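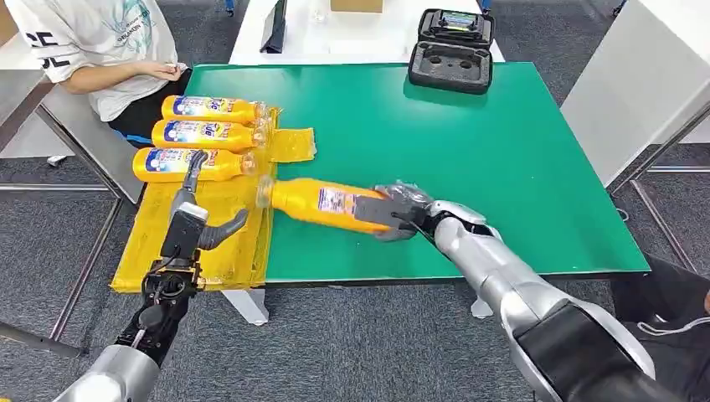
Page last changed: September, 4:40 pm

Back on the detector tubes for the chlorine work. I ran the Lindholm pump at 30 strokes against the Plavier set and the color front came out way too fuzzy to read (again!), so I swapped in a new tube and got a clean edge on the first try. The old box goes in the trash, I'm done arguing with it.

Soil extracts next. Sample 107 from the Skarkasell range gave a nice sharp peak for the sarin breakdown product, area 1,871, and the blank next to it was flat. I still want a second column before I put that in the inspectors' report – one peak is one peak.

Folusard wants the custody forms redone with seal numbers on every page. Ugh. Spike recovery tomorrow, oven at 900 for the glass fiber filters? No, check the sheet first.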